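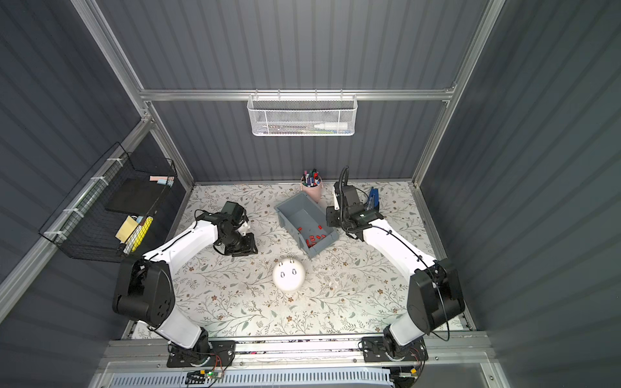

Progress report to the Gromico Fund
Community hypertension follow-up, Sterkamholm district
Prepared by Fumiko Tsuchiya, family physician and project lead

Enrollment closed in October. We had planned for 898 adults with newly diagnosed high blood pressure and ended with 981, mostly because the Gimholm clinic joined earlier than expected. The extra patients are being followed under the same protocol and have not changed the amount we are asking for.

Each patient is seen by a nurse at enrollment and then called back for repeat readings, a medication review and a short talk on salt and tobacco. Patients who miss a visit get a phone call, then a letter. The letter was rewritten after the first quarter. The old version used the word "noncompliance" and several people were upset by it.

Staffing is the main difficulty. We lost a full-time nurse at the Sterkamholm site and the post was vacant for five weeks. Tetsuya Sasaki moved over from data entry to handle scheduling during that time, so the database fell behind. It is now up to date except for pharmacy refill records, which still arrive on paper from two of the smaller pharmacies.

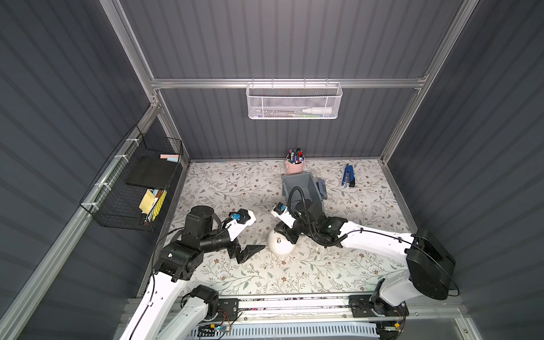
Will the vacancy affect the final results?
Some follow-up visits were held later than the protocol allows. These will be kept in the main analysis and left out of a second one, and both will be reported.

So far 101 patients have left the study. Most moved out of the district or changed doctors. A smaller group asked to stop - the usual reason given was the travel time to the clinic. We have started evening hours at Gimholm twice a month and will report on attendance next time. No serious events related to the project have been recorded.

Spending is in line with the budget apart from travel, where we are over. The unspent nursing salary covers the difference, and we ask for your approval to move it. A revised budget sheet is attached as Appendix B. 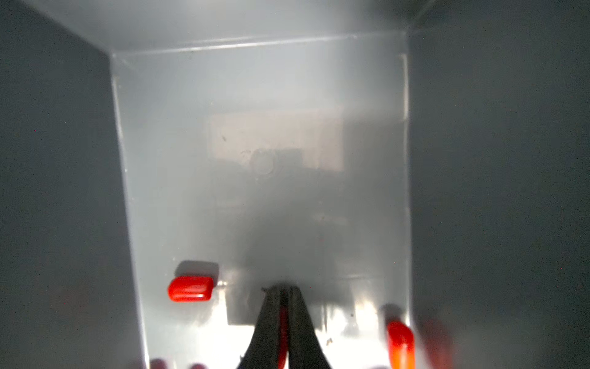
Sterkamholm, 16th January

Addendum, following the review call with Dr. Fujimoto. The fund asked for blood pressure results by age group before the next payment. Tetsuya will prepare the tables once the refill records are entered. Dr. Fujimoto also asked if home cuffs could be lent to patients who live far from a clinic. We can lend up to 5 at a time from existing stock - anything beyond that would need a separate request. The next full report will cover the twelve-month visits.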